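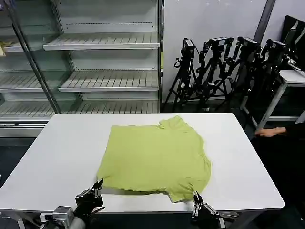

January 27, 2026 – laundry and folding notes, Tautahi workroom

Back on the folding write-up after the holidays, and it was nice to have the big white table to think over again. The question I keep coming back to is where a short-sleeved shirt ought to start. Raelene has always begun with the shirt upright in front of her, collar away, the way her mother did it, and I have always laid mine sideways. The yellow-green shirt is sideways too, shoulders and neckline to the right, hem to the left, and I do think it makes the first fold easier to plan. The two sleeves point opposite ways, one to the far edge of the table and one to the near, so you can bring the near side up and over to meet the far side without walking around to the other end. What still wants doing at that point is the far sleeve, with its opening bunched into small folds. I'd smooth that before anything else, or the bunching ends up inside the fold and you find it again as a lump when you stack.

The hem corner is the other thing. If you pull only the near corner, the hem goes off on a slant, and then the folded shirt comes out as a wedge. Murray says a slant never bothered him in 50 years of putting on shirts, and I suppose that is fair enough, but he doesn't have to stack them on the Grodport shelves!

We Use Cookies to Remember Your Preferences. Accept All | Manage Settings

Carleen asked whether we should be writing anything down about shirts that arrive in a heap, which is how most of them arrive at my house (and hers, she admits). I said yes, a short paragraph. My own way is to look for the shoulder seams first and let the rest hang, a little shake, then down on the table. Anahera goes looking for the hem and swears by it. We'll put both in.

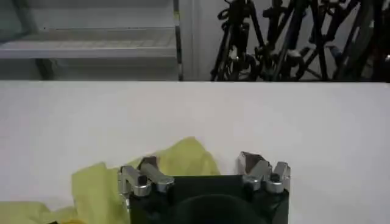 Thin yellow-green cloth, bunched up at the left of the table.

Light colors are kind to you at this stage, by the way. On a cloth like this one the raised folds go bright lime and the creases look more olive, so you can see where the wrinkles run. Navy and black I have to do by feel.

Still to do:
- ask Aroha if the Wurkel folding board is worth keeping, or if it can go back in the cupboard
- try the sideways start with long sleeves, 2 shirts at least
- rewrite the hem paragraph, it rambles (so do I)
- find the August notes on towels, Raelene thinks they are in the Rudico binder

Search notebook Enter keywords Go

Recent entries
Towels in thirds or in halves
Pairing socks before or after drying
What we keep in the Rudico binder
Fitted sheets, second attempt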